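Moving the Merstead workbook off volatile functions

I inherited the Merstead inventory workbook in June. It had 76 sheets, one per storage bay, plus a summary sheet that pulled a total from each of them. Changing any cell, including a comment column that fed nothing, locked the screen for 10 seconds. Most people had switched calculation to manual to cope, and a few of them then sent out reports with stale totals.

The cause was in the summary sheet. Each total was built with INDIRECT, taking the sheet name from column A and gluing a cell address onto it:

=INDIRECT("'"&A4&"'!F2")

INDIRECT is volatile. Excel recalculates it on every change anywhere in the workbook, along with everything that depends on it. I counted 328 of these on the summary sheet, and several fed lookups that ran down full columns.

My first attempt was a macro that wrote direct references in place of the INDIRECT calls. It loops over the names in column A, checks that the sheet exists, and writes a plain formula such as ='Bay 12'!F2 into the matching row. The first version failed on seven sheets. Those had an apostrophe in the name, and an apostrophe inside a quoted sheet name has to be doubled. One call to Replace fixed it.

The second problem was screen redraw. Set Application.ScreenUpdating to False and Application.Calculation to xlCalculationManual before the loop, then restore both at the end. Put the restore lines under an error handler as well. If the macro stops halfway without one, calculation stays on manual and the stale totals come back.

Vasiliki Margaritis pointed out that the lookups were still using whole-column ranges. I converted the source lists to tables and pointed the lookups at the table columns – the formulas are longer but they can be read. Edits now go through with no visible pause. 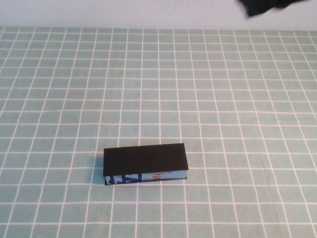 Does the macro have to be run again when a sheet is renamed?

Excel updates direct references by itself when a sheet is renamed, so the totals keep working. The name typed in column A does not change, though, and should be corrected by hand. Run the macro again only after adding a sheet.

Jummai Nnaji asked for a copy for the Trerkeo stock file, which has the same layout but keeps its totals in column H. The column letter is a constant at the top of the module. Change it there and leave the loop alone.

We use cookies to remember your settings and count visits. Accept | Manage preferences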